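Search this site Go

Visit report: Ralten furniture works open day, April 23, 2022

The Ralten site runs 3 finishing lines. Boards are stored at 40 percent relative humidity before coating. Line speed was not disclosed.
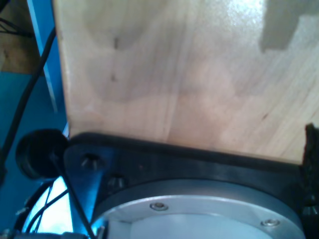

Stalto, the coating supplier, gave a short talk on gloss measurement. Readings on the standard topcoat averaged 83 units. The warehouse holds 900 boards and was closed to visitors.

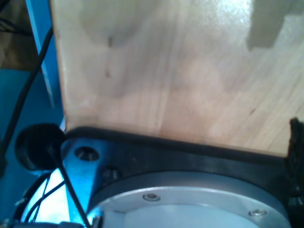 Pale wood surface with glare, upper right.

The next open day is in November.

We use cookies. Accept
© Emetti Trade Notes. Back to top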